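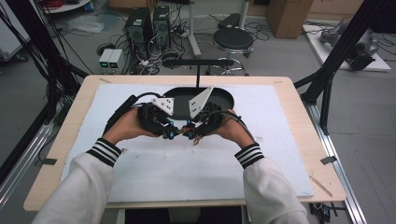

Prerdale regional library to lend household tools from November

Prerdale Regional Library will begin lending household and garden tools to members in November, with a starting collection of 1180 items held at the Stougaard Street branch.

Any adult with a current library card can borrow up to three tools at a time for 14 days. There is no hire charge. Loans can be renewed once if no one else has placed a hold.

The collection includes hand tools, ladders, sanders, pruning gear, sewing machines, soil testers and a small range of kitchen equipment such as preserving pans and dehydrators. Items that need a short introduction before use, including the larger sanders and the hedge trimmers, are marked in the catalogue. Borrowers can do the introduction at the branch desk when they pick the item up. It takes 10 to 15 minutes.

Roughly 1000 of the tools came from Ondwood, the neighbourhood lending shed that closed when its lease ended. The remainder were bought with a grant from the Sosto Foundation, which is also paying for safety testing and replacement parts for the first two years.

"People kept asking at the desk whether we knew anywhere to borrow a drill," said Orest Holovko, manager of branch services. "Most of them wanted it for one afternoon. We already had the catalogue, the cards and a building with a loading door, so it made sense to look at it properly."

A trial ran at the branch over the winter with 55 households. The items borrowed most often were the carpet cleaner, the extension ladder and the cordless drill. Following the trial, the library shortened the loan period from 21 days to 14 and added a drop-off time before work, from 7:30 am, for people returning bulky items.

Tools must be collected from and returned to Stougaard Street. They can't be sent between branches or left in the after-hours book chute. Parking for loading is available in the rear laneway for up to 30 minutes.

Late items will not attract a daily fine, but a member with an overdue tool can't borrow another until it comes back. Normal wear is expected. Members may be asked to pay towards the cost of a tool that is lost or badly damaged.

The library will take donations of clean tools in working order. It is not able to accept chainsaws, petrol mowers, gas heaters or anything with a damaged cord. Donors are asked to ring the branch before bringing in large items.

The tool catalogue will be searchable through the library website and on the terminals at all branches. Holds open on the first day of lending.

Media enquiries: Branch Services, Prerdale Regional Library, Stougaard Street, Prerdale.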